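4.2 What went wrong with the towel episodes

So let me get to the part I'd have liked to skip. We recorded 535 towel episodes on the Sestar hand grippers in April, and 27 of them had a fault that none of our automatic checks caught. The jaw-width signal froze. The towel was in the jaws, the video kept rolling, and the log said the jaws hadn't moved since the start of the episode. I found the first one by accident while looking for something else, and then I lost a weekend to it.

Ngan-ling Kwan had warned me about the width encoder back when we were setting up at Kunelport, and I'd put her note in the "later" pile. When we trained the Deltotier policy on the full set (bad episodes and all!) it learned a pretty ugly habit -- it would reach the cloth, stop with the jaws open, and start lifting anyway. In six of our test runs the arm went all the way up to its joint limit holding air, and we hit the stop button twice because the wrist was heading for the table edge. Figure 2 shows the kind of grasp the policy was supposed to be learning.

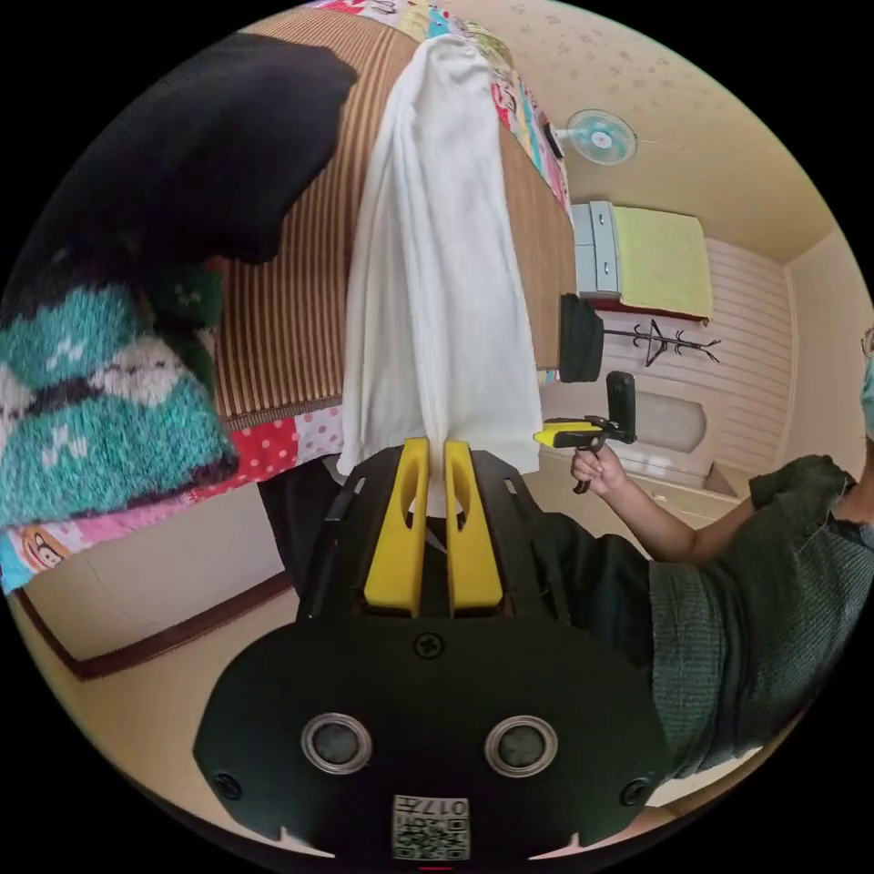
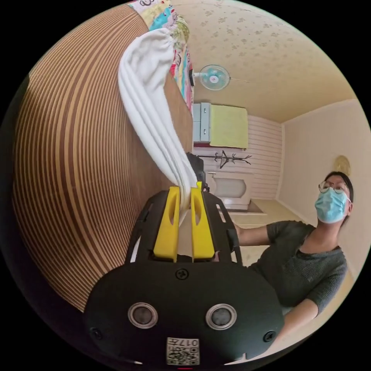

Figure 2. Views from the hand-held grippers during towel work. White cloth is pinched between the yellow fingers in both.

What makes this fault sneaky is that the video looks fine. A narrow fold of cloth between two fingers leaves very little gap, so a person skimming the clips sees a good grasp and moves on. I did exactly that, more than once. The width number was the only place the problem showed up, and our checker only asked whether the number was in range. A frozen number is always in range, of course.

The fix was dull. We now flag any episode where the width stays constant for about 2 seconds while the fingertips are clearly moving in the video, and we open and close the jaws fully before each recording so a stuck encoder shows itself early. Dropping the bad episodes and retraining got rid of the empty lifts in our repeat tests. I'm still not sure why the encoder sticks. My money is on the connector -- Ngan-ling thinks it's the firmware, and we haven't settled it.

2 comments | Share
Contact | Back to top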